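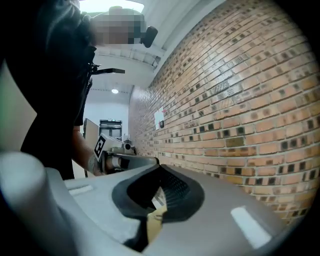 走廊里的录制作业：操作者头戴设备，手握灰色夹爪，身旁是一面长砖墙。

把手的动作交出去
一家维修配件厂请来机器人，先要改变的是工人自己的工作日

早班开始前，安基察·日夫科维奇（Ankica Živković）先做一件五年前没有的事：把夹爪张开、合上，张开、合上，左右手各做一遍，看屏幕上的两条线是不是跟着动。线动了，她在表格上签字；有一条线迟了，她就把那只夹爪放回充电架，换一只。然后她戴好头上的设备，对着标记块看一眼，开始装第一个配件包。

她装的东西很普通。一个洗衣机门封的维修包里有一圈橡胶、两枚卡箍、一小袋螺钉和一张说明书。一个烤箱温控器的维修包里有温控器本体、一段带护套的导线、两片垫片。过去二十年，拉扎里迪斯公司（Lazaridis）的工人就是用手把这些东西从料盒里拿出来，放进袋子，封口，贴标签。现在有一部分人改用夹爪来拿。夹爪握在人手里，动作仍然是人的动作，只是手指换成了两片黑色的软垫。每一次抓取、每一次转腕都会被记录下来，用来教一台还没有进厂的机器。

公司在锡德盖特（Sidgate）一栋砖砌的旧楼里，做家电维修配件的分拣和配套。在册的小件有405种，小的像米粒，大的要两只手托。客户是维修店、上门师傅和几家做售后的仓库。工人多数住在附近，走路或者骑车上班。楼里的生产面积是1000平方米，分拣区占一半多，剩下的是包装、收货和一间办公室。

记者第一次进厂是在春天，之后又去过几次，跟过早班，也跟过晚班。下面写到的，主要是工人们自己讲的事。

装不进去的那条线

厂里以前试过自动化，结果不好。

米尔托·拉扎里迪斯（Myrto Lazaridis）从父亲手里接过公司，她对那次尝试记得很清楚。当时买的是一条分拣线，震动盘把零件排成一列，机械臂从上面吸起来，放进格子。供应商演示时用的是六角螺母，表现很好。搬到锡德盖特以后，线上跑的是橡胶圈、弹簧、带倒刺的塑料卡扣，还有用透明袋包着的垫片。橡胶圈互相粘住，弹簧互相钩住，透明袋反光，吸盘常常吸了个空。

“那条线一天要停很多次，每停一次就要叫一个人过去，用手把东西拨开。”她说，“我们买它是为了少用一个人，结果专门派了一个人去伺候它。”

分拣线后来折价卖掉了，原来的位置放了货架。地面上还留着四个固定螺栓的孔，用水泥补过，颜色比周围浅。推车从上面过时会颠一下，老工人都知道往左让一点。

所以当维尔卡姆洛公司（Virkamlow）的人找上门，说想在厂里采集工人的动作数据时，她的第一反应是拒绝。对方解释，他们不卖分拣线，也不要求厂里改料盒、改货架。他们想让工人拿着手持夹爪做平常的活，把过程录下来，训练一套模型，将来装到双臂机器上，让机器学着在同一张台子上干同样的活。录制期间，他们按小时付钱给厂里，厂里再把其中一部分作为补贴付给参加的工人。

她考虑了一个多月。她承认，打动她的首先是账面。家电配件的利润很薄，前一年有两家老客户把订单转给了更便宜的同行。另一个原因是招人。分拣岗位的招聘启事贴出去，来面试的人少，留下来的更少，干满一年的新人屈指可数。厂里平均年龄一年比一年高，她自己算过，再过些年，最熟悉那405种小件的人会差不多在同一时间退休。

“我父亲那时候，门口有人等着进来干活。”她说，“我现在是等着有人来。”

2023年4月19日，公司开了一次全员会，宣布录制项目开始。会议记录只有一页纸，贴在更衣室门上，后来被人用圆珠笔在旁边写了几个问题。其中一个是：“教会了它以后，我们干什么？”

那张纸贴了很久，没有人把它揭下来。

拿着夹爪的一天

参加录制是自愿的。第一批报名的有八个人，日夫科维奇是其中之一。她在厂里做了十一年，负责过门封、水泵和控制板三个区，手快，也有耐心。报名的理由她说得很直接：有补贴，而且可以坐着干一部分。

第一天她就发现，坐着干的部分很少。

手持夹爪比看上去要沉。握住手柄，带子扣在手指上，腕部要保持一个角度，夹爪上方还有一个带黑白标记的方块，不能被挡住。头上戴的设备一开始让她觉得脖子发紧，后来习惯了，摘下来反而觉得头轻得发飘。最难适应的是手感。用手指捏垫片，捏到了就是捏到了，不用看。隔着夹爪，力气传到软垫上，回来的感觉很模糊，只能靠眼睛。头一个星期，她装一个门封包的时间是原来的三倍。

“我十一年没看过垫片长什么样。”她说，“那个星期我把每一片都看了。”

她慢慢找到了办法。垫片贴在料盒底上，直接夹夹不起来，要先用一侧的软垫把它推到盒壁，让它立起来一点，再夹。弹簧不能从中间夹，会弹走，要夹靠近端头的地方。橡胶圈要先抖一下。螺钉袋夹封口那一侧，夹中间的话里面的螺钉会滚，袋子跟着转。

维尔卡姆洛的工程师把这些办法都记了下来。带队的是古德龙·卡斯滕（Gudrun Kasten），她在厂里有一张折叠桌，放在收货区旁边，桌上是两台笔记本电脑和一堆充电线。她的工作是检查录下来的片段能不能用。标记块被袖子挡住的不行，手移动太快、画面糊了的不行，中间停下来跟人说话的也要剪掉。

按照协议，厂里每周最多交付900段合格的录制。每段是一次完整的装包，从空袋开始，到封口结束。头几周远远达不到，报废的比留下的多。卡斯滕说，大家都急着干得像平时一样快，而模型恰恰看不懂太快的动作。

她请工人慢一点。这个要求在分拣区引起了一些议论。多年来，墙上的看板每天写着各区的件数，班长的工作就是让数字别往下掉，现在有人走过来对你说慢一点。有个老工人听了之后放下夹爪，问她是不是认真的。

她是认真的。后来公司把参加录制的人从看板上拿了下来，单独记工时，不再计件。看板少了几行，留下几条旧胶带的印子。

另一件让人不习惯的事是失误。平时把垫片掉在地上，弯腰捡起来就行，捡得越快越好，最好别让班长看见。录制时，掉了东西反而有用。卡斯滕希望他们照常把掉落的零件捡起来，重新放，整个过程都录下来，因为机器将来也会掉东西，得知道掉了以后怎么办。日夫科维奇说，她花了很久才能在镜头前心安理得地掉一片垫片。

分拣区之外，还有一些录制是在走廊和收货区做的，开门，搬箱子，从推车上取货，沿着砖墙走过去再走回来。这些内容跟装包没有直接关系，维尔卡姆洛想要更多样的环境，不同的光线，不同的距离。走廊上的录制最受欢迎，可以活动腿脚。晚班的人也愿意去，走廊的灯比分拣区亮。

不报名的人

戈登·卡龙（Gordon Caron）没有报名。

他在厂里二十多年，是控制板区的班长，也是唯一一个不用查目录就能说出大部分料号的人。新来的人拿着一个看不出用途的塑料件去问他，他会翻过来看一眼背面的浇口，然后报出机型。他不喜欢谈机器人，但也没有躲着记者。谈话是在他的休息时间，他一边说一边剥一个橘子，剥完了也没有吃，放在桌上。

他反对的理由有几条，他一条一条讲。

第一条是钱。补贴是按小时给的，录完就完了。机器学会了以后，会一直干下去，也许不止在这家厂里干，还会在别的厂干。工人拿到的是几个月的补贴，对方拿走的东西没有期限。他觉得这个账不对等。

第二条是区里的活。八个人去录制，件数少了，订单没有少，剩下的人要补上。头两个月加班多了，加班费照付，但控制板区有两个人请了病假，一个是腰，一个是肩膀。他作为班长，要去跟没有参加录制的人解释为什么今天又要晚走。

第三条他说得慢一些。他带过很多徒弟，教一个人认料、装包，大概要半年。半年里会知道这个人家里有几口人，知道他早上起不来，知道他哪只手使不上劲。“教人是这么教的。”他说，“对着一个方块做一千遍，我不知道那叫什么。”

公司没有因此为难他。拉扎里迪斯找他谈过两次，一次谈加班，一次谈人手。谈完以后，录制被限制在每班四小时以内，控制板区在旺季不抽人。卡龙说这两条是有用的。他对其余部分的看法没有变。

他的态度在厂里有一定影响。第二批招募时，控制板区只有一个人报名，是个刚来不久的年轻人。有人在食堂拿这件事开玩笑，卡龙听到了，说报不报名是各人的事，他区里的人想去就去，别在吃饭的时候说这个。玩笑就停了。

那个年轻人后来成了录制得最多的人之一。他没有老工人的习惯需要改，夹爪对他来说和手差不多陌生。卡斯滕对他的片段评价很高，说干净、稳定。同时她也发现了一个问题：干净的片段里缺少很多东西。年轻人遇到弹簧互相钩住的情况，会把整团放到一边，另外拿一个。老工人会用夹爪尖挑着绕两下，把它解开。前者录起来好看，后者才是机器需要的。

为此，她去找过卡龙，问他能不能不戴设备，只站在旁边讲，弹簧该怎么解，控制板上的排线该从哪一头拿起。卡龙想了几天，答应了，条件是讲给年轻人听，不讲给她听，她要在旁边听也可以。那几次讲解没有录像。年轻人听完，自己戴上设备去做。

手腕和脖子

录制进行到第二个月，有三个人说手腕不舒服。

安内莉斯·范罗伊（Annelies Van Rooij）是公司请来的职业健康顾问，平时每个季度来一次，看椅子高度、看台面、看搬运姿势。那段时间她每周都来。她在台子旁边坐了几个上午，看人怎么握夹爪，记下每个人换手的次数。

她的结论是，问题出在几个地方。夹爪的重心偏前，握久了，前臂一直在用力托着它。标记块要朝外，人为了不挡住它，会不自觉地把肘抬起来。台面是按徒手作业的高度装的，加上夹爪的长度，手的位置就偏高了。头上的设备让人少低头，多转眼睛，有人下班以后眼睛发酸。

改动都不大。台面降低了一截，靠台边加了垫子，可以把前臂放上去。连续录制二十分钟就停下来，把夹爪放回架子，做别的。这段时间通常安排贴标签或者理袋子，有些人更愿意出去站一会儿。维尔卡姆洛换了一种带子，松紧可以调，手小的人不用再拿布条垫着。

二十分钟这一条，起初执行得不好。录得顺手的时候，谁也不想停，停了以后再戴上，设备要重新对一遍标记，又是几分钟。范罗伊就把定时器放在台子中间，铃响了，谁的手里还有东西就放下。工人抱怨过铃声太难听，后来换成了厨房用的那种拧的定时器，声音小一些。

三个手腕不舒服的人，两个休息后回来继续录，一个退出了。退出的人回到水泵区，计件恢复，补贴停发。拉扎里迪斯说，这件事让她重新看了一遍协议，发现里面没有写因为身体原因退出怎么办。后来补上了一条，退出者当月补贴照发。

范罗伊还提了一个意见，没有被采纳。她希望徒手作业的台子也按同样的办法管，每隔一段时间停一次，台边也加垫子。她指出，徒手装包的人手腕受伤的情况一直存在，只是大家习惯了，不报。公司答应加垫子，定时休息没有答应，理由是订单排不开。她在报告里把这一条又写了一遍。

谁看得到

设备戴在头上，朝前，人看到哪里，它就录到哪里。于是很快有人问：上厕所怎么办，吃饭怎么办，聊天算不算。

规定是，录制只在划定的地方进行，地上贴了蓝色胶带，出了胶带就要关掉。设备工作时有指示灯。声音不录。画面里出现的人脸在交付前要打上马赛克，包括没有报名的人。更衣室和食堂在任何时候都不能带设备进去。

这些规定是一次一次吵出来的。最早的版本里，收货区也算录制区，送货的司机进进出出，没有人问过他们。有个司机看到戴着设备的人朝他走过来，转身回到驾驶室，不肯下来卸货。那天下午的货晚了两个小时。之后收货区门口立了一块牌子，写明哪些时段在录，司机来的时候停录。

还有一个问题是班长能不能看录像。按理说，画面能清清楚楚地告诉你，一个人装包时哪一步多余，哪一步偷懒。卡龙在会上问了这件事，他自己是班长，他说他不想看，也不想让别的班长看。公司同意了。录像存在维尔卡姆洛那边，厂里只收到合格数量和工时，没有画面。工人可以要求看自己的片段，也可以要求删掉。

日夫科维奇看过自己的。卡斯滕给她放了几段，她看了一会儿，说手看起来不像是她的。她注意到自己每次封口之前都会停一下，把袋子往右挪一点点。她不知道为什么要挪，也想不起来是什么时候开始的。她试过不挪，封口就歪。

到现在为止，提出删除的有两个人，都删了。

机器来了

七月，第一台双臂机器运到锡德盖特，放在分拣区靠窗的一张台子上，用的是和工人一样的料盒，一样的袋子。

它的夹爪和工人手里拿的是同一种，两片黑色软垫，软垫内侧有凸起的小点。工人一眼就认出来了。有人走过去，像对新同事那样，伸手碰了碰它的夹爪。

机器先学门封包，那是录得最多的。头几天，它把橡胶圈拿起来，抖一下，放进袋子，再去拿卡箍。围着看的人里有人笑出声来，那个抖的动作，全厂都知道是日夫科维奇的。她自己站在后面，没有说话。后来她告诉记者，她当时在想，它抖得太用力了。

它很慢。装一个门封包的时间，熟练工能装完好几个。透明袋反光仍然是个麻烦，阳光照到窗边的时候，它会对着袋子犹豫，夹爪伸过去又缩回来。厂里在窗上挂了一块帘子。垫片它能从盒底推起来，成功的时候多，失败的时候也不少。失败了，它会再试，试几次还不行，就停下来，亮灯叫人。

叫来的人，是录制过的那几个人。

他们的工作于是又变了一次。现在的安排是，一个人看着机器，同时在旁边的台子上装自己的包。灯亮了，他过去看是什么问题，能接手的就拿起手持夹爪，替它把那一步做完，这一步也会被录下来，再送回去训练。不能接手的，比如料盒空了、袋子粘住了，就用手处理，处理完按一下按钮。

这个岗位需要一个名称。工资表上不能空着，拉扎里迪斯和几个工人商量了很久，“操作员”太像以前那条分拣线上的叫法，“教练”有人觉得好笑。最后定的是“示范员”，工资比分拣员高一级。升到这一级的有五个人，包括日夫科维奇和控制板区的那个年轻人。

高一级的工资来自哪里，公司没有隐瞒。一部分是维尔卡姆洛付的数据费，协议到期以后就没有了。拉扎里迪斯说，到那时如果机器能稳定地装门封包，省下来的工时可以补上这个差额；如果不能，她要重新算。工人也知道这一点。五个人里有两个人问过，能不能把工资级别写进合同，不和数据费挂钩。写进去了，有效期两年。

夜里的那几个小时

机器真正派上用场的地方，和开始时设想的不太一样。

原来的计划是白天让它和工人并排干，慢慢提高速度，接过门封包的大部分产量。试了一段时间，速度上不去，旁边的人还要不断起身，等于一张半台子干一张台子的活。

后来有个晚班工人提议，把它放到夜里。晚班在十点结束，早班六点开始，中间楼里没有人。机器慢，但夜里没人等它。料盒装满，让它自己干，卡住了就跳过，把半成品放到一边，等早上的人来处理。

卡斯滕改了程序，让它可以跳过。第一个早上，日夫科维奇到厂里，看到台上整整齐齐放着一排装好的门封包，旁边的盒子里是它没装成的，各种样子都有：缺垫片的，卡箍套在橡胶圈外面的，还有一个袋子里装了两张说明书。她坐下来，一个一个拆开，重新装好，登记原因。

早班的头一个小时就这样固定下来。有人喜欢这个活，像拆别人的包裹，能看出它夜里在哪里遇到了麻烦。有人不喜欢，觉得是在替它收拾。日夫科维奇说，两种感觉她都有，看那天盒子里有多少。

夜里装好的包抵消了一部分加班。控制板区在旺季的晚走少了，这是卡龙自己说的，他翻了排班表，给记者看了改动前后的两页。他把纸折好放回口袋，又补了一句，说少加班的另一面是少了加班费，他区里有人靠这个钱还房贷，来问过他什么时候能恢复。他没法回答。

拉扎里迪斯对这个问题也没有现成的办法。她说厂里没有裁人，这是事实，她在那次全员会上承诺过，录制期间不因为机器裁人，到现在做到了。但有两个人退休以后，岗位没有补招。一个是没有合适的人来应聘，另一个，她停了一下说，是没有急着招。

同样的夹爪，别的地方

维尔卡姆洛的录制不止在这一处做。另一处在普利姆洛（Plimlow），一间给旧家电做翻新的车间，也是拉扎里迪斯公司的客户。那里的工人拿着同样的夹爪，拆螺丝、拔插头、擦面板。

两边的工人见过一次面，是卡斯滕安排的，用了一辆面包车，来回各一个小时。普利姆洛的人带来一个他们自己缝的布套，套在夹爪手柄上，防滑，也不那么凉。锡德盖特的人看了，回去也缝了几个。日夫科维奇那个是用旧工作服的袖子做的，口袋上的扣子还在，她没有拆。

他们还交换了对补贴的看法。普利姆洛的补贴低一些，但是每交付一批数据，另外有一笔奖金，按人头分。回来以后，有人拿着这件事去找拉扎里迪斯，她去找维尔卡姆洛。谈判没有公开，结果是下一期协议加了类似的条款，数额比普利姆洛的少。

卡龙听说以后，说这说明东西是值钱的，早该一开始就谈。他也去过普利姆洛，作为班长跟着去的，在那里待了一个下午，大部分时间在看他们的旧家电，认出好几台用的是他区里装的控制板。

卡斯滕对两边的比较有自己的关心。普利姆洛的机器学拆，锡德盖特的机器学装，她想知道一台机器看过拆之后，会不会装得更好。目前没有结论。她说数据还不够，尤其是不顺利的那种数据。

在她的折叠桌上，有一个本子，记着工人教过她的话，按零件分页。弹簧那一页写得最满，垫片次之。有一页的标题是“不知道为什么”，下面记的是像封口前把袋子往右挪一点那样的动作，每个动作后面写着人名。她会隔一段时间去问，有的人后来想起来了。有个做了多年水泵区的工人，装包前总要在台面上敲一下零件，想了很久才记起，早年有一批水泵里会掉出铁屑，敲一下是为了倒出来。那批货早就没有了，他还在敲。机器学会了敲。

要不要把敲的动作去掉，他们商量过。卡斯滕觉得浪费时间，工人说万一又来一批有铁屑的呢。现在还留着。

更衣室的那张纸

入秋前，记者最后一次去锡德盖特，跟的是早班。

机器夜里卡在了第三盒垫片上，后面的都跳过了，半成品堆了一盒多。日夫科维奇坐下来拆，控制板区的年轻人在旁边给料盒补料，顺便检查帘子有没有拉好。七点多，一个新来的分拣员被领进来，是几个月来招到的第一个。按现在的安排，新人先徒手干三个月，跟着班长认料，之后才能决定要不要学夹爪。这一条是卡龙坚持的。

领新人的就是卡龙。他带着她从门封区走到水泵区，每到一处停下来，拿起一个零件，翻过来，让她看背面。走到机器那张台子的时候，新人问它夜里是不是真的自己干活。

“干。”卡龙说，“干坏的在那个盒子里，你可以去看看，认料认得快。”

她真的过去看了，日夫科维奇把凳子让出半边，递给她一个装了三枚卡箍的袋子，让她说说多了什么。

更衣室门上的会议记录还在，纸边已经卷起来。圆珠笔写的问题下面，陆续有人添了字。有一行写“夜班归它”，有一行写“加班费呢”，还有一行被划掉了，看不清。拉扎里迪斯说她每次经过都会看一眼，有时候会多一行。她准备在协议续签之前再开一次全员会，把那些问题抄下来，当作议程。日期还没有定，要等维尔卡姆洛把新的报价发过来。

八点，定时器响了。正在录制的两个人放下夹爪，扣回架子上，去拿标签。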